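The ladder that folded

When a household product fails and hurts someone, the claim often depends on what happens to the product in the following week

7 min read

Henk Wuyts was three rungs from the top when the hinge gave way. He was clearing leaves from the gutter over his kitchen, a job he did every October, and he was using a folding aluminium ladder he had bought the previous spring. One side of the hinge opened. The ladder bent in the middle and he went down with it onto the patio.

He broke his heel and his wrist. The heel was the bad one. It needed a plate and screws, and he was off his feet for most of the winter. Wuyts is a self-employed piano tuner, and a piano tuner who can't stand or drive does not earn anything.

"People kept asking me if I'd put it up properly," he says. "The ambulance crew asked, my brother asked. I started to think I must have done something wrong."

His wife wanted the ladder out of the house. She had already dragged it to the side gate for the next trip to the tip when a neighbour, who had once worked in insurance, told her to bring it back in and leave it alone. It spent the next fourteen months in the spare room behind the door.

That decision was probably worth more to his claim than anything else the family did.

What the law asks

In the UK, someone hurt by a faulty product has several possible routes to compensation. The oldest is negligence, where you have to show that somebody was careless. If you bought the item yourself you may also have a claim in contract against the shop. The third route is the Consumer Protection Act 1987, and it is the one most injury solicitors look at first.

Under the Act the injured person doesn't have to prove that the maker was careless. They have to prove that the product was defective, that they were hurt, and that the defect caused the injury. A product is defective if it is not as safe as people generally are entitled to expect. A court will look at how it was marketed, what warnings and instructions came with it, what might reasonably be expected to be done with it, and when it was supplied.

"Clients come in thinking they need to find the mistake in the factory," says Lies Leemans, a solicitor who has handled product cases for most of her career. "They don't need to tell me which machine was set wrong. They do need the thing itself, or as much of it as they can keep."

Ladders, she says, are hard cases. A kettle that bursts while it is standing on a worktop doesn't leave much room for argument about how it was being used. With a ladder there is always the question of the person on it. Was it on level ground? Was it locked? Were they leaning? The other side will put every one of these questions, and they are entitled to.

Who made it?

Wuyts had bought his ladder online from a seller called Haruna, which dealt mainly in garden goods. The label on the ladder said Tesach. Neither name led straight to a factory.

This is common. Much of what is sold for the home passes through several hands, and the name on the side may belong to a firm that has never made anything. The Act deals with this by spreading the net. The manufacturer can be liable, and so can a firm that puts its own name on the product and holds itself out as the producer, and so can the business that imported it. If the injured person asks the supplier who those people are and the supplier doesn't identify them within a reasonable time, the supplier can become liable in their place.

Leemans wrote to Haruna within a few days of taking the case. The reply named an importer, Dirkberg, which at first said it had stopped handling that model before Wuyts bought his. It took 2 more letters and a copy of the delivery note before Dirkberg passed the matter to its insurer.

"I tell people to look for the packaging," she says. "Look in the loft, look in the recycling, look under the stairs. A box with a batch number on it can save three months."

Wuyts no longer had the box. He did have the order email, the delivery note and a small sticker on the inside of one leg, which nobody had noticed until his daughter went over the ladder from every side she could think of. 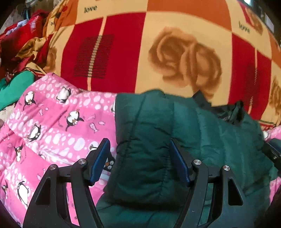
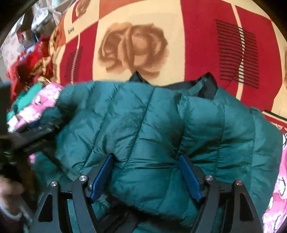
The paperwork went to Leemans along with a short written account of the fall. She asks every client to write one early, before they have talked it over too many times. It doesn't need to be polished. It should say what the weather was doing, what shoes they had on, where the product was standing and what they heard.

Wuyts had written that he heard a click and then a scrape. He thought nothing of it. The click turned up later as a full paragraph in the engineer's report.

In the laboratory

The ladder was examined at Mivmont, a small testing firm on an industrial estate that spends most of its time on lifting gear. Olanrewaju Bassey, the engineer who looked at it, says he begins every job in the same dull way. He photographs the item as it arrives, weighs it, measures it, and does nothing else to it that day.

"Solicitors ring up and ask if I've broken it yet," he says. "Once you cut something, you can't put it back. The other side has a right to see it whole."

Any test that will change the item should be agreed in advance, and the defendant's expert is usually invited to attend. If a claimant has the product taken apart without telling anyone, the defence can complain that it never had a fair chance to look. The same trouble arises when a handy relative decides to open a failed appliance at the kitchen table. Bassey has been sent things in sandwich bags, with the screws in a separate bag. He has also been sent things that had been washed.

In the Wuyts case he found that the locking pin on one side of the hinge was shorter than the pin on the other. It would drop into its hole and look locked, but it sat on the edge of the plate. With enough weight and a little sideways movement, it could slide out. He bought three more ladders of the same model and found one with a short pin. He then loaded that hinge again and again in a rig until it let go, which happened on cycle 460. The two with full-length pins were still holding at 3000, when he stopped.

The insurer's expert agreed about the pin. He disagreed about whether a careful user would have seen it, and for a while the case turned on that.

The instruction sheet told users to check that "both locks are engaged". It had no drawing of what a badly seated pin looked like. Bassey's view was that there was almost nothing to see. From standing height, the difference between the two sides was hidden by a plastic cover.

Sharing the blame

Even when a product is found to be defective, the amount paid can be cut if the injured person was partly at fault. Lawyers call this contributory negligence. A person who ignored a clear warning, or carried on using something after it had started to go wrong, can expect the point to be raised.

Ilir Papadopoulos, who spent years assessing claims for insurers before moving into training, says claimants often make this worse by being vague. "They say they always checked it. Then you ask them what they checked and they can't tell you. I'd sooner hear someone say they gave it a quick look, the way everybody does. I can believe that."

In this case the insurer opened by offering to settle with a 50 per cent reduction. Leemans advised Wuyts to refuse and he did. The final figure is confidential, but he says the reduction was a good deal smaller than that.

The money covered his lost earnings, the cost of getting to appointments, the help he needed at home and a sum for the injury itself. Lost earnings took the longest to agree. He had his diary and his tax returns, but many of his customers book by telephone a week or so ahead, so there were few cancelled jobs to point to. In the end Leemans used the same months from the three years before.

Time limits

The usual limit for bringing an injury claim is three years, either from the date of the injury or from the date the person knew enough to bring one, if that is later. Different rules apply to children. There is also a long stop under the 1987 Act. A claim under it generally can't be brought more than ten years after the product was put into circulation by its producer, and that can catch people out with things bought second-hand or kept for a long time in a shed. Negligence may still be open to them, but it is a harder road.

Zuzanna Wasilewska runs an advice desk in a library two mornings a week and sees people at the very start, often when they have no plan to claim. Most want to know whether they should tell somebody. She says yes. A report to trading standards, made through the consumer helpline, costs nothing and doesn't commit anyone to legal action. She also suggests checking whether the product has been recalled, and telling the seller in writing.

She is wary of refund offers that arrive quickly with a request to send the item back. "A man came in with a heater that had burned his hand. The shop had been very nice and collected it the next morning. He'd got his money back and he had nothing to show anybody."

If a seller asks for the item, she tells people to say that they are keeping it for now and that it can be inspected by arrangement. They should store it dry, label it so that no one in the house uses it, and keep the plug and leads with it if it has any. Receipts, bank statements and messages to the seller can all go in one envelope. Medical appointments should be noted as they happen, with the mileage.

Wuyts went back to work in the spring, for half days at first. Upright pianos were manageable. Grands were more difficult because of the kneeling, and he passed some of those jobs to a colleague until the summer. His heel still aches on cold mornings and he has been told that it may need another operation.

The ladder is still at Mivmont, in a locked cage with a tag on it. He has been asked whether he wants it returned and hasn't yet replied. A local man does the gutters now.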